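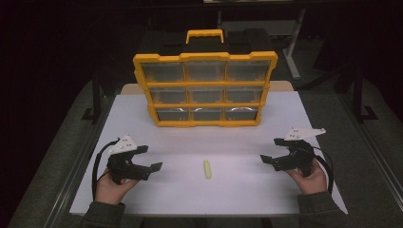 Small parts drawers – how I sort mine

Posted Mar 5, 2020

Empty it first. All of it. Every drawer out on the table, even the ones you think are fine. I left two "good" drawers alone last time and they were the worst of the lot, half picture hooks and half crumbs.

Nine drawers is plenty for a house. I had a big cabinet before, 45 drawers, and used maybe a third of them. The rest was mystery screws. Gave it to Thabiso Buthelezi down the hall, he does model boats and fills anything.

Wash the drawers. Warm water, drop of dish soap, old toothbrush in the corners. Dry them standing on end overnight. Do not put screws in a damp drawer, I have done it, you get rust rings on the plastic that never come off.

Clear drawers still need labels. You see "screws" through the front but not which screws. Masking tape and a marker. I bought the nice printed labels from Dovine and they curled up by February, so back to tape.

What goes where, mine anyway:

Top row – stuff I grab every week. Picture hooks, thumbtacks, felt pads for chair legs.
Middle row – wood screws. Short, medium, long. Don't get fancier than that.
Bottom row – heavy things. Wall anchors, hinges, the big washers. Weight low down so the case doesn't tip when you pull a top drawer.

If yours has a handle on top, check every drawer is pushed all the way in before you pick it up. Then carry it level. Walked mine to the bathroom once with one drawer not quite shut – 41 brass tacks on the tile, found the last one with my heel.

Odd bits. Chalk stubs, pencil ends, that one allen key. They do not get a drawer. They get a jar. When the jar is full, tip it out, keep what you can name, toss the rest. A drawer for odds and ends just becomes the drawer.

Work on a plain light colored table if you have one. Small dark screws show up right away. On my old brown bench I lost half of them. Old white sheet works too, and you can lift the corners and pour everthing back.

Muffin tin for sorting. Or egg cartons, but those tip over.

Fill drawers two thirds, no more. Full ones jam, you yank, it all comes out. If a drawer sticks anyway rub a candle along the bottom edges. Damian Pawlak uses bar soap, says its the same. It gets gummy in summer I think.

Magnet in a sandwich bag for picking up spills. Turn the bag inside out over the screws, pull the magnet away. Done.

Buying more screws – take one with you. The hardware place on Laskowska will match it at the counter if you ask before noon, after that it's a line. Don't buy the giant mixed box. You will use the same four sizes and store the others for ever.

Next one will be the paint shelf. Half those cans are dried out anyway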